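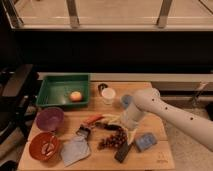

Why do some things let light through?

Hold your hand up in front of your eyes. Can you see through it? Of course not! Now look out the nearest window. The glass is just as real and just as solid as your hand, but you can see the trees and the neighbour's cat as if there was nothing in the way. How can a hard, solid thing be see-through?

To work that out, we need to follow some light.

Light on the move

Light starts somewhere. It might come from the Sun, or a lamp, or the little bulb in your fridge. It zooms off in straight lines, faster than anything else we know of, and it keeps going until it meets something. Then one of three things can happen (and often it's a bit of all three at once).

It can go straight through.
It can bounce off.
It can get soaked up, which scientists call being absorbed.

Everything you see around you is doing its own mix of these. Your eyes catch whatever light is left over and your brain builds it into a picture. You're doing it right now, with these words!

Three big words

Scientists have a name for each kind of stuff.

Transparent means light goes through neatly, in straight lines, so you can see clearly what's on the other side. Window glass is transparent. So is clean water in a bath, and cling wrap before you scrunch it.

Translucent means some light gets through, but it gets jumbled up on the way. You can tell whether it's bright or dark on the other side, and you might see fuzzy shapes, but you couldn't read a book through it. Baking paper is translucent. So is the bumpy glass in some bathroom windows – very handy in a bathroom!

Opaque (say it "oh-PAKE") means no light gets through at all. Bricks, saucepans, dogs and grandparents are all opaque.
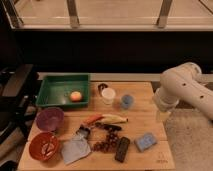 The tricky one is translucent, because people mix it up with transparent all the time. Grown-ups do it too. One way to remember is that transparent has "parent" in it, and your parent can see straight through you when you say you've already brushed your teeth.

What makes something frosty?

Think about a crowd of kids running across a smooth, flat oval. They all set off side by side and they all reach the far fence side by side. Easy. That's light going through clear glass.

Now fill the oval with bumps, trees and puddles. Everybody still sets off together, but one kid swerves left, another swerves right, and a few end up back where they started. Plenty of them make it to the fence, but they're completely mixed up. That's light going through something frosty. We say the light has been scattered.

Sometimes the bumps are on the outside. If you rub a piece of clear plastic with sandpaper, you make hundreds of tiny scratches, and each one bends the light a different way. The plastic hasn't changed colour and nobody has painted it, but it looks white and cloudy.

Sometimes the bumps are on the inside. Milk is mostly water, and water is clear, so why is milk white? It's full of tiny blobs of fat and protein floating about, far too small to see one by one. Light bumps into blob after blob and comes flying out in every direction. Clouds do the same trick with droplets of water. So does fog, and so does snow!

Where does colour come in?

White light is really a mixture of all the colours of the rainbow. When it lands on a ripe banana, the banana soaks up most of the blue light and bounces back plenty of the red and green. Your brain adds those together and says "yellow!"

See-through things can be colourful as well. A piece of red cellophane lets the red light pass and soaks up most of the rest. Look through it at a blue pencil and the pencil goes nearly black, because there's hardly any blue light left to reach your eye. It's very spooky the first time.

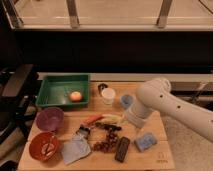 Paper is a funny one. A single sheet of printer paper held up to a window glows quite nicely, so it must be letting some light in. A whole pack of it is as dark as a brick. Thickness matters! The more stuff light has to push through, the more of it gets scattered or soaked up on the way. Even the clearest sea water does this. Go down more than 900 metres or so and it's so gloomy that many of the animals make their own light.

Try it: the torch test

You'll need a torch, a room you can make dark, a white wall and a helper. Collect 8 things from around the house. Good ones to try are a drinking glass, a plastic cup, a piece of baking paper, a tissue, a wooden spoon, a sock, a leaf and a slice of cucumber.

Before you start, make three piles: things you think are transparent, translucent and opaque. No changing your mind later!

Close the curtains and switch on the torch. Ask your helper to hold each thing between the torch and the wall, then look carefully at the wall. A sharp, dark shadow means the thing is opaque. A soft, glowing shadow means it's translucent. If there's hardly any shadow, you've found something transparent.

Please don't shine the torch in anyone's eyes, and that includes the dog's.

Now fold the tissue in half and test it again. Fold it again, and again. How many folds does it take before the light stops coming through? Write your answer down and try the same thing with the baking paper. Which one wins? 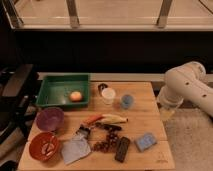

A tray, two bowls and some cups on a wooden table. Which things in your kitchen would let light through?

One more thing to try

Put a drop of milk in a glass of water and stir. Shine your torch through the side. Add another drop, then another, and watch the water go from transparent to translucent. If you keep going for long enough you'll get all the way to opaque, although you might want to ask before you use up the milk.

Words to know

Absorb: to soak up.
Opaque: lets no light through.
Scatter: to send off in lots of directions.
Translucent: lets some light through, but not a clear view.
Transparent: lets light through so you can see clearly.

Written by Oisín Heffernan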